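Speaker notes: two-finger gripper vs. multi-fingered hand on one bench
Iltmont workshop, session 2

Slide 1. Setup
Both arms run the same Garkis controller. Left arm carries the two-finger gripper, right arm carries the multi-fingered hand. State early that this is a comparison of end effectors. The arms are only the carriers. Control loop is fixed at 500 Hz on both sides, and no gains were changed between tests.

Slide 2. Soft objects
Foam blocks and molded parts gave us no separation between the two. Both closed on them and held. Plush was harder. The fabric compresses, motor current rises slowly, and the contact threshold fires late. Mention the green bowl: with the two-finger gripper, one finger has to go down inside the rim under the toy while the other side closes from above.
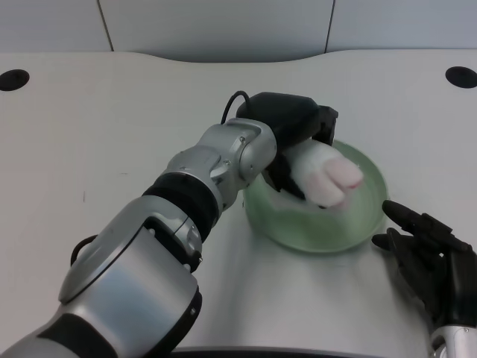
Finger thickness sets the minimum clearance. We tried a thinner fingertip from Trujillo and went back to the stock one after it flexed under side load. Don't spend time on this unless someone asks.

Slide 3. Tuning
Opening width before approach: 130 mm. Closing speed was lowered for all plush trials. The multi-fingered hand has 13 grasp presets in the Clarberg library, and we used 2 of them. Say which: pinch and wrap. Wrap is slower to plan and more tolerant of a bad pose estimate.

Slide 4. Head camera
One view from above, shared by both arms. The weak point is occlusion. With the gripper over a plate and a plush bunny under it, wrist and housing hide part of the body, and the pose estimate has to work from what is left, mainly the head and ears. A wrist camera is the obvious next test. Pause here for questions.
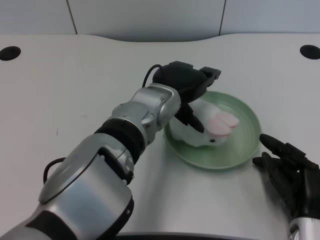 Why not move the head camera further to the side?
A side view clears the left wrist but puts the right hand in front of the object, so the occlusion moves to the other arm.

Slide 5. Next steps
Repeat the plush trials with a wrist camera on the left arm only. Log motor current at full rate. Leave the presets alone until July.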